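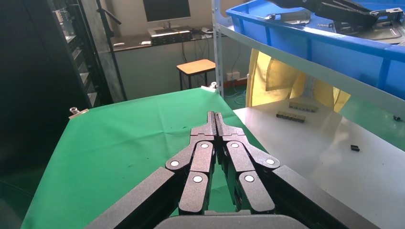
Rana small parts list, README

Hi, and thanks for grabbing this! The Rana list is my write-up of the little metal and plastic things we keep on the benches at Testbridge: brackets, connector strips, clips, pads, and plenty of bits I had to squint at. It's one spreadsheet (parts.csv) plus a notes file, and the notes file is where I ramble. There are 1,175 rows and 80 part names, so yes, a lot of rows share a name. I started it in May because I kept calling the same strip by two different names and confusing myself.

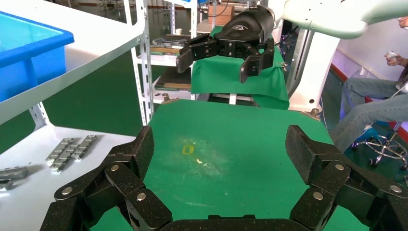

Kanchan Prajapati
Bench parts and documentation, Testbridge

The columns are pretty plain. "name" is what I call the part, "finish" is the color or metal as it looks to me, and "home" is where it gets put away. I write "silver" for anything shiny and don't guess at the alloy. If I couldn't tell what a part was for, "use" is blank, and please leave it blank unless you really know. Sunita Chauhan went through the connector names with me and caught three duplicates (thank you, Sunita!!).
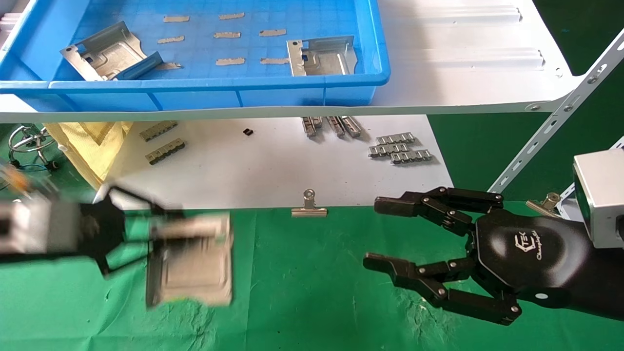 Do I need the Wistenano catalog to use the list?

You can use it without the catalog. The "cat_ref" column points there, but every row has its own name and finish, and you can hide that column if it bugs you.

One thing that trips people up is "bracket." I use it for the bent sheet-metal parts we sort and also for the hardware that holds shelves up, so check "home" before you go hunting. Shelf hardware always says "fixed."
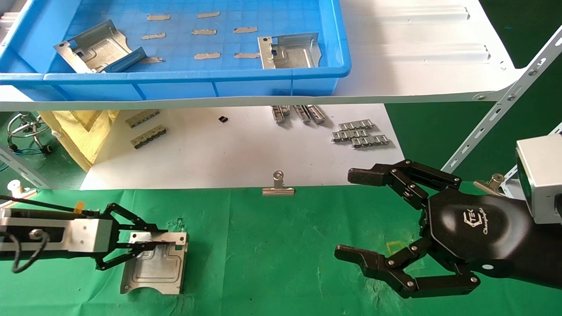 Pads are the other messy word. I lump all the tan ones together under "pad, tan," even when the sizes look a bit off from each other, and if you want them split by size you'll have to measure. I'd love to have that, by the way, so send it over if you do!

Still to do: the Flaltbridge rows need their finishes filled in, and "clip, small" and "clip, sm" should be merged. Corrections go in notes.txt, at the bottom, with your initials.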